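Cell notebook, Rakonby bench, August 23, 2024
Left arm protective stop on plug insertion, and what the cable had to do with it
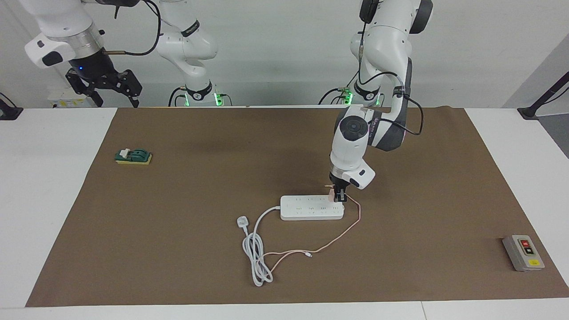 Left arm at the socket with the pink plug, right arm parked open. Knife switch and push-button box on the mat, not part of this task.

Writing this up while I still have the logs open. Short version: the left arm tripped on force during insertion, restarted without the check we all thought was there, and pushed again on a plug that was not lined up. No one hurt, one gripper finger pad scuffed, one plug with a bent pin. The restart is the part I care about. The bent pin is just a bent pin.

Setup for the day

Both arms on, both bases green at start. Task is the pink plug into the right-hand end of the power strip, left arm only. Right arm has no job in this one and stays up out of the way. Strip is lying loose on the brown mat, not clamped, cord to the left. The strip's own plug stays on the mat and does not go in the wall. I checked it before the session and again after the stop. It was out both times. Please keep doing that. The strip is a dead part as far as this bench is concerned and it needs to stay one.

Program was the Driso insertion routine, the version from March with the changes Veerle made to the approach height. Force limit in the routine was 33 N along the tool axis. Speed at contact was the slow setting.

What happened

First stretch was fine. Plug in, release, regrasp, pull, back to start. I was not watching every cycle closely, I was at the keyboard with the button next to me.

On run 3231 the arm came down over the socket and I heard the strip scrape on the mat. It slid toward the arm base by maybe a finger's width and rotated a bit. The pins were riding on the face of the strip instead of going into the openings. Force went over the limit and the arm stopped. So far that is correct behavior.

Then the recovery script cleared the stop by itself. It waited 2 seconds, backed off straight up, and came down again at the same stored position. The strip was no longer at the stored position. It pressed a second time and tripped a second time. I hit the button when it started to back off for another go.

I should have hit it after the first one. I assumed the script would hold and ask, as it does on the Geddes cell, and I sat there waiting for a prompt that this cell does not give.

What I found afterward

Left gripper: scuff on the inside of one finger pad, near the tip. Pad still grips. Swapped it anyway and put the old one in the tray with a tag on it.

Plug: one pin bent inward. Do not straighten and reuse, I threw it out and made up a new one on the same pink cable.

Strip: a few scratches next to the socket opening. Socket itself takes a plug by hand with normal effort. Left it in service.

Wrist: ran the zero check on the force reading with the gripper empty. Came back where it should. Ran it again after the pad swap, same.

Right arm: not involved, did not move, no messages.

Cause, as far as I can tell

Started out blaming the vision offset because that is what it was last time. Pulled the offsets for the 200 runs before the stop and they are flat. No drift, no jump. So the camera side had the strip in the right place at the beginning of the run.

What changed was the cable. The pink cable runs from the plug out past the end of the strip and comes back across the mat under the white cord. The coils of the white cord were sitting on it. When the arm lifts the plug for the approach, it takes up slack in the pink cable, and if the slack is pinned under the coils it pulls on the white cord, and the white cord pulls on the strip. So the strip moves after the position has been taken and before the plug gets there.

I tried this by hand with the arms off. Laid the cables so they crossed freely, lifted the plug to approach height, strip stayed put. Laid them again with the coils bunched on top of the pink cable and did the same lift. Strip turned every time I tried it. It does not take much. The mat is not very grippy against the underside of the strip.

It also explains why it took so long to show up. The coils work their way over a little with each cycle. Each regrasp drags the pink cable back and the bundle gets tighter. Fresh layout is fine for a long while, then it isn't.

I can't prove this was the state of the cables on the actual run. I moved things getting the gripper clear before I thought to look. Next time, leave everything where it is and take a picture first. That goes for me mainly.

The restart

Separate problem from the cable and worse. The auto-clear was put in for the Flerov job, where trips were mostly light touches on foam and having someone walk over for each one was a waste of time. It got carried into the shared recovery script and from there into this routine. I went back through the file history and there is no note about it. The comment above the line still says "operator confirms," and no operator confirms anything.

On this task the arm would have kept going until the retry count ran out. With a hand on the mat fixing the strip, which is exactly what a person would go and do after hearing a stop, that is a hand under a moving gripper. I nearly did reach in. I was halfway out of the chair.

Changes made today

Auto-clear is off in the shared recovery script. A force stop now holds until it is cleared at the pendant. Tested by pressing up on the gripper during a slow move in free air: arm stopped, held, did nothing until cleared. Did that on both arms.

After a clear, the routine goes back to the start pose and takes a new position for the strip. It will not reuse the stored one. Tested with the strip shifted on purpose between the stop and the clear. It found it and went in.

Force limit left alone for now. Lowering it would not have prevented any of this and we would get trips on good insertions.

Comment in the file fixed.

Not done yet

Fixture for the strip. Veerle Van Acker wants to keep it loose because a loose strip is the point of the task, and I take that. But then we need the routine to check that the strip has not moved between the look and the push. A second look at approach height would do it. She is going to see what it costs in cycle time.

Cable layout. Until there is something better, lay the white cord down and to the left, spread out, and bring the pink cable around so it does not go under the coils. Reset it whenever you stop for any reason.

Flerov and Geddes cells need to be checked for the same recovery script. Geddes prompts, so it is probably on the older copy, but I have not opened it. Flerov certainly has the auto-clear. Don't run anything there with hard parts until it has been changed over.

Incident form filled in as a near miss. Pad and pad tag number are on the form. Logs copied to the cell folder, both stops included.

Reran after the changes until the end of the session. No further stops. The cables had started to bunch again by the end, so I laid them out fresh before shutting down.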